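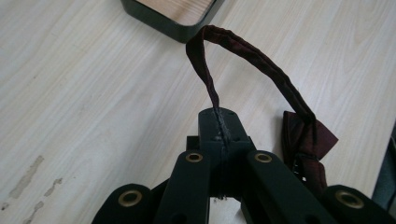

Vetgate Robotics Club: Term Two Gallery

What a term it's been! We started back in May with a pile of cables, a couple of hand-held grippers and a big idea: teach our arm, Nikov, to tidy up a costume cupboard. The drama kids have more bow ties than anyone could need, so that's what we picked for our entry in the Arsenault Student Challenge. By the last session we'd recorded 392 demonstrations, which is miles past the 40 we managed all of last year. Scroll down for some favourites from the build and the recording days.

Bow ties, take one
Soft things are hard! A block stays put when you pinch it, but a neck strap folds, twists and springs back in whatever direction it fancies. We learned to pinch the strap first and let the bow follow along behind.
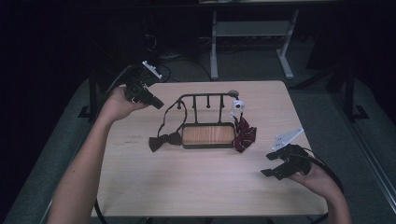 Our recording roster ran in pairs, one person driving and one calling out the start and stop of each demonstration, and we swapped every 31 goes so everyone's wrists got a rest. Two-handed runs were the club favourite by a long way. The black tie has its strap looped over the left end of the rack, with the red striped one down on the right of the tray, and between them they gave us most of our best data (and most of our arguments about which colour is easier).

What's next
Training runs over the holidays on the library's computer, and then we find out what Nikov makes of it all. Our goal for the Estgate regional in August is 77 points, enough to get us into the finals. New members are very welcome, any year level, no coding needed. Come by the tech room at 3.30 pm and have a go with the grippers!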